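For seven years Shirley Entwistle had picked the mixed returns at Brimlow by hand, and she could tell you with her eyes shut which bin had the chew toys in it. So when Denise from upstairs asked her to mind the new arm through February, she said yes, mostly so that somebody kind would be doing it.

She pulled up a stool and brought her tea, and before long she was talking to it, the way she used to talk to Karla across the bench - weather, knees, what the bus had been like.

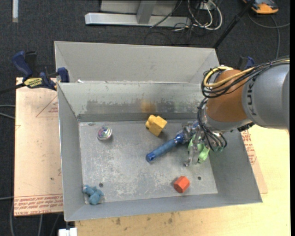

The arm at its bin, with the yellow block and the red-orange one still to come.

"Leave the little teal fellow till last," she told it. "He's tucked in the corner and he'll only upset you."

Karla had gone over to packing by then, and she came by at 4 with half a sandwich wrapped in a napkin.

"Do you miss it?" she asked.

Shirley thought about her wrists, which had stopped aching, and about the long quiet mornings, which had not been quiet before.

"I miss you," she said, and moved her coat so Karla could sit down.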